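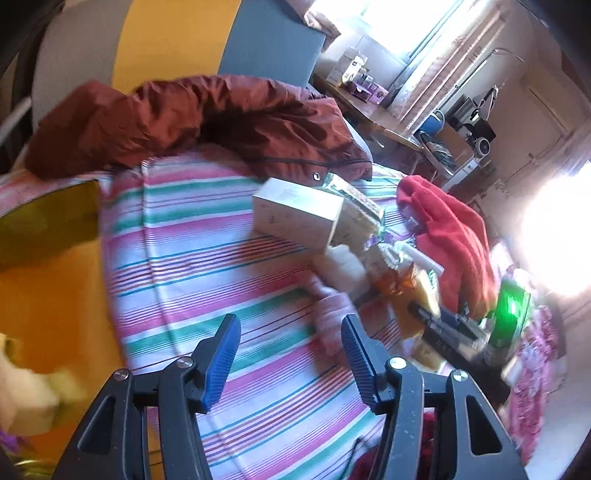

Photo: Estier

I've been meaning to write about winter coats since November, when I finally gave in and had my old one repaired instead of buying another. The zip had gone at the bottom, the lining had a hole you could lose your keys in (I did, twice) and one pocket was hanging on by a thread. Any sensible person would have binned it. But I love that coat!

So I took it to Zumon, the little mending shop next to the bakery on Kekham Road, fully expecting to be told it was hopeless. They kept it for 4 days, put in a new zip, patched the lining with a bit of old shirt cotton and charged me less than I'd spend on a takeaway for two. I was so pleased I went straight home and dug out everything else with a missing button.

A few things I've picked up since. Wash a padded jacket on its own, on a cool wash, and go easy on the soap — half of what you'd normally use. Do up the zips and poppers first. Dry it slowly and keep shaking it, because the filling clumps into sad little lumps if you leave it in a heap. And please don't iron it, I learned that one the hard way with a sleeve that has never looked right again.

If your coat is past saving, the swap rail at Thammasiri Hall is open again from 2 until the tea runs out. Bring something clean and warm, take something home. Children's sizes go fastest, so if you've got any small coats sitting in the cupboard under the stairs, those are the ones we'd love to see.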